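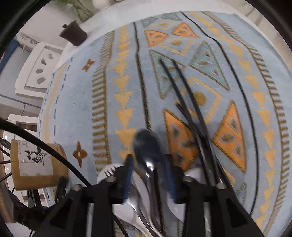 Why does a die change on a forging press take so long? Most of the time goes on looking for things, waiting for the crane and adjusting the shut height after the first few parts come out wrong.

Figure 4. Silver spoons and forks held in a two-fingered gripper.

Reading time: 2 minutes

4.2 Where the changeover time went

The changeover log at the Tultside works covers 18 months and 751 die changes on two mechanical presses, known on the shop floor as the Lutard and the Old Lutard. They are the same age. The log was filled in by the setters themselves, in pencil, and we have treated it with the respect due to any document kept next to a vat of graphite lubricant.

Each entry gives the time of the last good part from the old die and the first good part from the new one. We split this gap into four stages: clearing the press, moving the dies, bolting up, and adjustment. The split was made with Kálmán Bozsik, the senior setter, who objected to the word "stages" on the grounds that they often happened at the same time or in the wrong order.

Bolting up was the stage that management had hoped to shorten, and a set of quick clamps had been bought from Dimaculangan for the purpose. The clamps worked well. They took a short job and made it shorter, and the total hardly moved. Moving the dies was another matter. The shop has one overhead crane, shared with the billet store, and a setter who asks for it on a Monday morning joins a queue whose rules are unwritten and strongly held.

Adjustment varied most of all. Some dies ran true from the third blow. Others needed the wedge moved again and again, with a part sawn through and measured each time, until the flash was even or the shift ended. The setting from the previous run was supposed to be written on the die card. Where a card had a setting on it, adjustment was plainly quicker, even when the setting was wrong – a wrong number seems to be a better place to start than no number. We did not expect this and would not like to build a theory on it.

Die temperature was logged only from December, when the burners were replaced. Before then the column reads "warm" in nearly 879 places, counting both halves of each die and the odd repeat reading, and once "warmish". These entries were left out of the fit.

The stage times were then entered in Trokeo, the planning package already in use at the works, which had assumed until that point that a die change took no time at all. Section 4.3 deals with what the schedule looked like afterwards.

Related items
Wedge wear and shut height drift in mechanical presses
Graphite spray: how much is enough?
Sharing one crane between two bays
Trimming hot or trimming cold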